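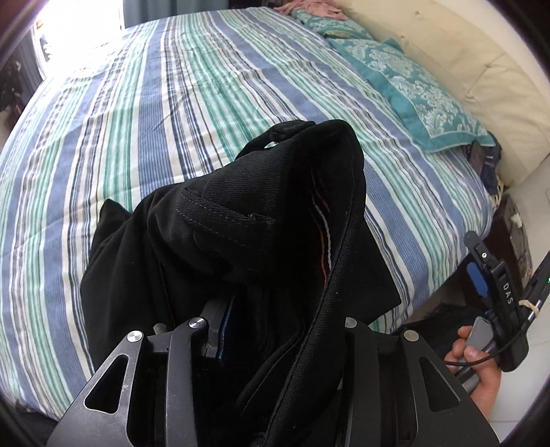

9/11/25

Folding notes, continued from July. Solange McIntyre asked me to write down how I'm doing the black things now, so this is for her as much as for me.

I've given up on the table and gone back to the bed. The Stuleck table is 90 cm across and anything with legs or sleeves hangs off the end and pulls itself out of shape while you're busy with the other half. On the bed it all stays put (mostly!), and the striped sheet turns out to be handy because I line a hem up with one of the thin dark stripes and I can see right away if it's crooked. The stripes do bow a bit wherever the sheet has been tugged, so don't trust them near the sides.

Black ribbed cloth is still the worst. Shake it out, drop it, and it lands in a heap with the inside showing, and then you spend a minute hunting for the real edge. What works for me is feeling for a thick hem first and following it along with two fingers until I hit a corner. Then pull that corner out flat and leave it alone. I used to start from the pocket seams because the topstitching is easy to spot, but they're slanted and I kept ending up with a slanted fold. Loops get tucked in last. Also lint - it shows on everything black, so roller BEFORE folding, and I keep forgetting.

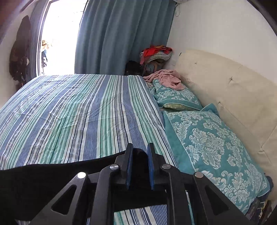
Pillows stay at the headboard end, by the way. I tried moving them off and then had nowhere to put them, and the clear part of the sheet is plenty for one garment at a time. Turquoise cases still to be written up, same page as the towels. The pink towel goes in the towel count and not with the bedding, whatever the old list says.

Smooth the sheet with a flat hand between pieces. A few slight wrinkles are fine, a ridge isn't, it prints straight through thin cloth.

Count in the book is 234 folds since we started the Ladon sheets, and Solange wants 2,000 before she'll let me call anything a method, ha. We'll be here a while. My best run so far is 5 black ones in a row without a redo.

To do: new roller refills, ask MacLeod if he still has the long folding board, try starting from the waist instead of the hem and see if it's any quicker.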